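Sonar drops out at speed, then comes back at idle - SOLVED (I think)

Opened by Kevser Demirtaş
Unit: Sarix fishfinder with the Traltis transom transducer
Status: closed by owner
Shares 7 | Comments 3

Hi all, and thank you in advance to anyone who wades through this. I'm writing it up the way I kept it in my notebook, because when I went looking for help I mostly found threads that stopped halfway, and I'd hate to leave another one lying around.

The trouble started in November, on the last good walleye weekend we had. At idle the bottom showed up clean as anything, a nice hard line with the fish sitting just off it. The minute I got up on plane the screen went to snow and the depth number started blinking, stuck on whatever it had read last. Slow back down, wait a bit, and there was the bottom again like nothing had happened.

First try was the software, since that's what support asked for. Updated it from the card, did a full reset, lost all my waypoints (my own fault, please save yours first!) and went back out. No change at all.

Second try was power. I had the unit running off the same fuse block as the livewell pump and the bilge, so I gave it its own line straight to the battery with a 3 amp fuse. The flicker I used to get when the livewell kicked on went away, and I was very pleased about that, but the dropouts at speed stayed just where they were, starting at 900 rpm or a hair above. 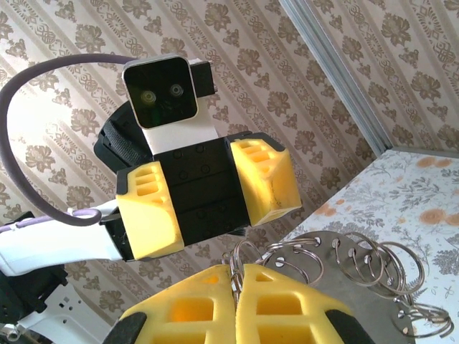
Third try, I unplugged the transducer cable at the head unit and cleaned the pins with contact cleaner. One of them had a little green on it. Plugged it back in, turned the collar until it was snug, and ran the cable down the other side of the boat, well away from the engine harness. I had real hopes for that one. It got a little better, maybe, but I may have just wanted it to.

What fixed it was the angle of the transducer. The bracket had kicked up at the back, and the face was sitting above the bottom of the hull, so it was riding in bubbles as soon as we got moving. I dropped it until it hung slightly below the hull, leveled it, and tightened both screws with the boat on the trailer. Ran the lake for some 10 miles the next morning and never lost bottom once.

I'll leave the Perić noise filter on the power line, even though I doubt it did much. If the snow comes back I'll reopen this.

Comments

Canan Kozan
Same thing on my Cluveo last spring, same cure. Check those bracket screws again after a few trips, mine worked loose.

walleye_pete
Did you have to drill new holes or was there enough slot in the bracket?

Kevser Demirtaş
Plenty of slot, Pete, no drilling. And thank you Canan, I'll put a wrench on them before the next trip!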